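Chapter 7
Storage and Stock Control

By the end of this chapter you should be able to:
explain why a business holds stock
distinguish between fixed and open storage locations
calculate the average stock held over a trading period
describe the main costs of holding too much or too little

7.1 Why businesses hold stock

Few businesses can buy each item at the moment a customer asks for it. Goods take time to arrive, suppliers set minimum orders, and demand rises and falls with the seasons. Stock fills the gap between supply and sale. It also ties up money, takes up space and may spoil or go out of date before it is sold.

Consider Druvau, a wholesaler of household goods in Brustville. At the start of August the firm held 3079 units of its Vesance range. By the end of the month it held 1738. Its manager, Teresa Sowa, had to decide whether to reorder at once or wait for the autumn price list - a choice that depended on storage costs as much as on sales.

7.2 Fixed and open locations

Under a fixed system, each product has its own place on the shelves and no other product may be kept there. Staff learn the layout quickly, but space stands unused whenever stock is low. Under an open system, goods go wherever there is room and the position is recorded. Space is used more fully - provided that the records are kept up to date.

Key terms
Lead time: the period between placing an order and receiving the goods.
Buffer stock: the quantity held to guard against late delivery or a sudden rise in demand.

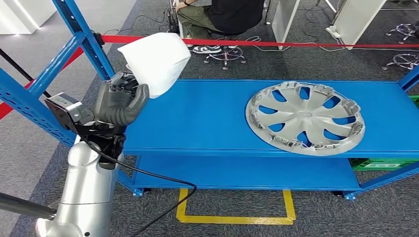
Both systems depend on regular checks of the shelves against the stock record, and the methods used for these checks are set out in section 7.3.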